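Cleltodgate Shared Kitchen and Workroom
Minutes, members' meeting, January 20, 2026

Chair: Lilian Okoth
Minutes: Neema Shirima (typed up fast, corrections to me please)
Apologies: Rweyemamu household, both.

1. Last minutes
Read, agreed. One fix: the shelf paper came from Ruma, not Eletti. Changed in the folder copy.

2. Door and keys
Back door still sticking. Lilian has called the landlord twice, will try in writing. Two keys not returned from the holidays. Anyone holding one, put it in the envelope in the hall, no questions.
Lock-up time stays as is. Short talk on whether the last person out should text the group. Some for, some think it's one more message. Left open.

3. Dry goods and the chili order
Long one. The Eletti order was too big in the fall and people ended up taking home things they didn't want. Agreed to order smaller and more often. Dried chilies stay on the list, everyone uses them. Price per bag up again, Neema to ask Ruma what theirs would be.
Question of where sorting gets done. At the moment it's wherever there's room and bits of chili get into everything. Proposal from Lilian: all sorting on the mat on the work table, into the big white bowl, nowhere else. Bowl stains but that's fine, it's the chili bowl now. Not to be used for dough, salad or anything going to kids. Agreed.
Seeds and stems into the compost, not down the sink. The plumber was 90 dollars last time and it came out of the kitty.
Wash hands before touching fruit. Lilian asked for this to be minuted twice. Wash hands before touching fruit.

4. Fruit and small containers
Blueberries to be kept in the clear clamshell boxes with lids shut once they go in the fridge. Boxes with two sides are handy — berries one side, scoop in the other — but the scoop needs washing too and it keeps getting forgotten.
No fruit left out on the table overnight. Whoever takes it out puts it back.
Labels: name only, date if you can. Discussion of whether tape or stickers. Tape. The stickers don't come off.

5. Work table
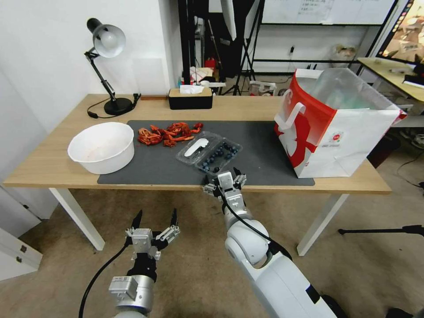
Mat gets wiped at the end of every session, both sides once a week. It slides if the table underneath is damp so dry that first. Lilian has tried a rubber liner under it at home and says it's worth the money, will bring a piece to try.
Lamp to stay at the back corner. Cord keeps wandering across the table and someone will pull it over with a bag. Neema to get two clips for it. If they don't hold we look at moving the lamp to the wall, but that means drilling and asking the landlord, see item 2.
Tissues: fine on the table, please replace the box when it runs out and put the receipt in the tin. Not for wiping up oil, use the cloths.
Drawers in the white cabinet need going through. Carried over from last time and the time before that.

6. Shopping bags
Too many. Agreed to keep 4 of the strong paper ones with handles for carrying orders home, rest to recycling. Plastic liner in the bag if anything might leak, take the liner out before the bag goes in the paper bin. Bags to come off the table before work starts, they take up half the right hand end and then people complain there's no space. Hooks suggested. Lilian thinks there may be some in the hall cupbaord.

7. Money
Kitty short by a little after the plumber. Contribution goes up to 30 dollars a household from February. One objection, noted, not pressed. Receipts older than two months won't be paid back, so bring them now.

8. Any other business
Smell from the fridge. Traced to a jar on the bottom shelf, owner knows.
Request for a sharper small knife. Neema has a spare, will bring it with a cover.
Floor tiles by the table get slippy when wet. Mop is behind the door, please actually wring it out.
Someone asked about making chili oil as a group. Interest from most. Needs a date and somebody to bring jars, put it on the next agenda.

Actions
Lilian — letter to landlord re door, rubber liner, look for hooks
Neema — Ruma price, cord clips, knife, next agenda
Everyone — keys, receipts, take spare bags home or recyle them
Cabinet drawers — no name against it yet

Next meeting in February, same time, date to go on the group.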